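Call for participants: walking and memory for names in people over 50

Trillero is a small study group in Kumedstead. We are looking for people who like to walk, or who do not like it so much but are ready to do it for some weeks, and who are more than 50 years old. The study begins in October. It is about names: how we learn the name of a new person, why we lose it again so quickly, and if a quiet walk directly after the learning has an influence on this.

Many persons of my own age tell me the same story. They meet somebody at a birthday, they hear the name, they shake the hand, and when the coffee comes the name is gone. The face stays, the profession stays, often even the name of the dog stays. We would like to understand this better, and for this we need your help.

What we want to find out

In the first part of our work, last winter, the participants learned names while they were sitting at a table, and afterwards they rested in a chair. We collected 2,514 answers in this way. The results were interesting but they left a question open. Some participants told us that they remembered the names better when they had gone home on foot. Others said that the fresh air made them forget everything. We had no plan for such remarks and could only write them down.

Now we would like to test it properly. One half of the participants will rest indoors after the learning, the other half will walk. After four weeks the two halves change places, so that every person does both. You cannot choose in which half you begin. This is decided by lot, and we kindly ask you not to exchange your place with your husband, wife or neighbour.

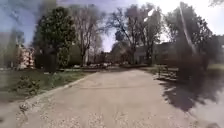

The park in Kumedstead. Walks take place on wide, mostly straight paths.

Who can take part

You can take part if you
are older than 50 years
can walk for half an hour without a longer pause (a stick is no problem)
understand spoken English well enough to follow a short talk
can hear a normal voice in a quiet room, with or without a hearing aid
have time for one appointment per week during eight weeks

You cannot take part if you
had a stroke or a head injury in the last two years
take part in another memory study at the same time
have worked for Trillero before, or live together with a person who works for us

You do not need to be sporty. You also do not need to have a bad memory. We are sometimes asked this on the telephone, and people sound almost disappointed when they think that their memory is too good for us. Please register in any case.

How an appointment goes

You come to our rooms in the Lachance building, on the ground floor. There is a bell with our name and a second bell for the dentist, please take the upper one. Rahel Sutter will receive you and ask some short questions, for example how you slept and if you have already had coffee.

Then you see on a screen the faces of people you do not know, and you hear for each one a first name and a family name. This takes twelve minutes. You must not write anything down. After that you either rest in the quiet room or you go for the walk. The walk takes half an hour, and a member of our team goes with you but does not speak with you, except when it is necessary. This silence feels strange in the first week. Most people in our small trial found it pleasant from the second week on, and one gentleman has asked if he can continue with it at home.

When you are back, you see the faces again and say the names that you still know. A wrong name is no shame. Please say also a name when you are not sure, we note this separately. At the end there is tea, and you can speak again as much as you like.

In total you should plan one hour and a half. Appointments are possible from nine in the morning until four in the afternoon. We ask you to keep the same time of day in all eight weeks, as far as your life allows it. 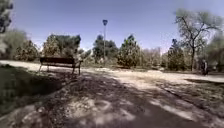

Participants may sit down at any moment during the walk.

If you need a pause, tell the person who walks with you. She or he will write down how long it was, and this has no bad consequence for you or for the study. In heavy rain or storm we move the appointment to another day and call you two hours before. Light rain is no reason to cancel, so please bring a jacket and shoes with a good sole.

The mobile telephone stays switched off in the pocket while you walk. If you must be reachable, for instance for a sick family member, we give you the number of the person who goes with you, and you can leave this number at home.

What you receive

For the eight appointments you receive 166 pounds in total. It is paid after the last appointment to your bank account. If you stop before the end, you are paid for the weeks that you have done. You may stop at any time and you do not have to give a reason. Bus tickets inside Kumedstead are paid back when you bring them to us, the train unfortunately not.

When the study is finished, we send a report of a few pages in plain language to all participants. We do not send personal results by post, but Waltraud Auer is glad to explain them to you in a conversation. Please understand that our test is no medical examination. It cannot say if a person has an illness of the memory, and for such worries the family doctor is the right place.

Your data

Your answers are kept under a number and not under your name. The list which connects number and name is locked in the office of Severin Marti, who leads the study, and will be destroyed one year after the last appointment. We record your voice only while you say the names. The recording is deleted when two people of the team have listened to it and agree about what was said.

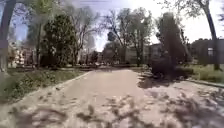 We have also a request to those who already know that they cannot join us. Perhaps you have a sister, a colleague from the choir or a former workmate who would have pleasure in it. In the last round there came too few men, and almost no persons who still work full time. For working people we can arrange appointments over the lunch hour, if we know it early enough.

A participant of the first part, Elfriede Mösli, has written for us a page with her experiences. She describes very openly what annoyed her (the hard chair, and a Mr Brukulum on the screen whom she could never remember) and what she liked. The chair has been replaced. Her page lies in print at our entrance, and we also send it to you if you wish.

How to register

Please call the office in the morning between nine and twelve and ask for Digby McKinnon, or leave a note with your name and telephone number in our letter box at the Lachance building. Digby will call you back and go through the conditions with you, which takes ten minutes. After this you receive the information sheet and the consent form. Read both in peace at home and bring the form signed to your first appointment.

Please tell us on the telephone also
which time of day suits you
if you use a hearing aid or reading glasses
if stairs are difficult for you (the toilet is on the first floor, there is a lift)
if you would like to come together with another person

Couples and friends can have appointments one after the other, but they do not walk at the same time.

The places are given in the order of registration. When all are taken we keep a waiting list, and we call you as soon as somebody has to withdraw.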